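4.3 Preparação das caixas e configuração da estação de pesagem Nusirden

Esta secção aplica-se às estações instaladas nos armazéns de Pondon e de Holtthorpe. Para a instalação elétrica, consultar a secção 2. Para a ligação à rede, consultar o anexo B.

Antes de iniciar

A estação deve assentar numa superfície horizontal e firme, afastada de portas com abertura frequente e de saídas de ar condicionado. A tampa de transporte e os calços de bloqueio do prato devem ser retirados e conservados na embalagem original.

ATENÇÃO: não ligar a estação à corrente com os calços colocados. A célula de carga pode ficar danificada e o dano não está coberto pela garantia.

Colocação em serviço

1. Ligar o cabo de alimentação e premir a tecla verde durante 3 segundos.

2. Aguardar que o visor apresente o valor zero. O aquecimento demora roughly 12 minutos em condições normais.

3. Selecionar o idioma e a unidade de medida no menu Geral.

4. Nivelar o prato com os pés reguláveis até a bolha ficar centrada no indicador.

5. Registar o número de série na ficha de instalação.

NOTA: se o visor apresentar a mensagem E-NIV, repetir o passo 4 antes de prosseguir.

Registo da tara das caixas

6. Colocar no prato uma caixa vazia e limpa, do modelo que será utilizado em serviço.

7. Abrir o menu Taras e escolher Nova. Atribuir um código com o máximo de oito caracteres.

8. Confirmar com a tecla de validação quando o símbolo de estabilidade ficar fixo. A tara admissível é de 900 g por caixa.

9. Repetir os passos 6 a 8 para cada modelo. A memória comporta 160 códigos.

CUIDADO: não misturar no mesmo código caixas com e sem divisórias. A diferença de peso altera a contagem de artigos e só é detetada no inventário.

Utilização corrente

10. Chamar o código da caixa antes de introduzir os artigos.

11. Distribuir os artigos pelo fundo, sem ultrapassar o bordo. As caixas abertas em cima não devem ser empilhadas sobre o prato.
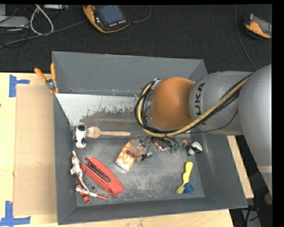 Hollis observou, na revisão deste manual, que o passo 10 é frequentemente omitido na mudança de turno e pediu que o código ativo fosse sempre confirmado em voz alta por quem recebe a estação. A recomendação foi adotada em Holtthorpe e aplica-se também a Pondon.

12. No fim do turno, retirar a caixa, verificar o retorno a zero e imprimir o resumo.

Limpeza

Limpar o prato com um pano macio ligeiramente humedecido. Não utilizar solventes nem jatos de água. As caixas podem ser lavadas à parte e devem estar secas antes de nova pesagem.

Se o visor não regressar a zero com o prato livre, consultar a secção 6.1, Calibração.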